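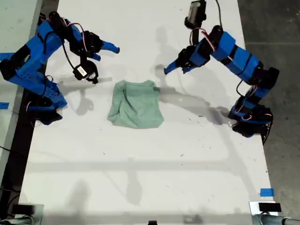 Ticket: Label printer drops jobs over 100 labels
Product: Cumus print server, Slanina driver package
Site: Nudmont warehouse office
Opened: November 2020
Assigned to: Kumiko Noguchi
Status: Closed

Reported problem
Batches sent from the Stustgate order system stop partway through. The printer shows Ready, the queue shows the job as Complete, and the remaining labels never print. Small batches are not affected. Restarting the printer does not bring back the missing labels.

Steps taken
1. Sent a batch of 30 labels from the office workstation. Printed in full.
2. Sent a batch of 500. Output stopped after label 100. Same result on a second attempt.
3. Sent the same batch over USB with the print server bypassed. Printed in full. The printer and the label template are ruled out.
4. Replaced the network cable and moved the print server to another switch port. No change.
5. Turned on detailed logging and sent the batch again.

Log extract
job accepted, 500 pages
spool write ok
buffer wait
buffer wait
client idle, session closed
job complete

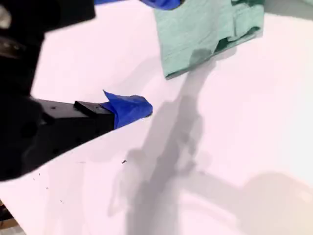

The session is closed by the print server while the driver is still waiting for buffer space. The server counts the wait as idle time and marks the job complete when the timer runs out. No error is passed back to Stustgate, so the order system records every label as printed.

The idle timer was shortened in October during the move to the new driver package. The old driver sent a keepalive during buffer waits - the new one does not unless the option is set by hand.

Fix
Set "Send keepalive while waiting" to On in the driver's advanced settings, then restart the spooler. The idle timer was left at its current value.

Verification
Batch of 500 printed in full, twice. The full backlog of 1,824 labels was then sent as a single job and completed without a pause. Log shows buffer waits followed by keepalives, no early close.

Open items
The option resets to Off when the driver is reinstalled. Added to the workstation setup notes. Request filed with Slanina to make On the default - no reply yet.

K. Noguchi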